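The Week I Stopped Planning Dinner

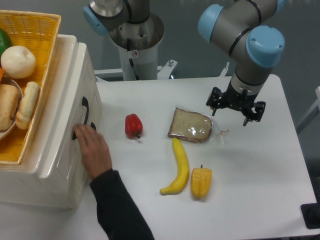
Peppers, a banana and a slice of bread in its bag.

I used to be a list person. Every Sunday I'd sit down with coffee and a pen and map out the whole week, Monday's soup through Friday's fish, and by Wednesday I'd be eating cereal over the sink while a bunch of expensive kale went yellow in the drawer. Sound familiar?

So back in March I quit. No list, no plan, just a walk down to the Saturday market in Skombridge with 39 dollars in my coat pocket and a rule I made up on the bus: buy what looks good, then figure it out at home.

The first trip was a mess (I came back with three kinds of radish and no onions). But by the second or third week something loosened up. I started talking to the people at the stalls. The woman who sells peppers told me to roast them whole, right on the rack, and peel them once they'd sat in a covered bowl for a while. Oh my goodness, the smell! I put them on toast with a little garlic and oil and ate that for dinner twice in a row, standing up, perfectly happy.

Bread was the hard part. I live alone, and a loaf from Dellmont, the bakery on my corner, is built for a family of six. Now I slice it the day I buy it and freeze it, and I pull out a piece when I want one. Bananas go the same way once they get too spotty for me, peeled first, please. I learned that with a butter knife and a lot of bad language.

My sister thinks all this is chaos. She has an app that plans her meals and she showed me the number it gave her, roughly 4,000 recipes, and I felt tired just looking at it. I cook maybe five things. Beans and greens, eggs with whatever, a big pan of roasted vegetables, noodles, and a soup that's never been the same soup.

I do still write one thing down. There's a scrap of paper on the fridge for what's run out, and right now it says salt, rice, dish soap and, underlined hard, onions.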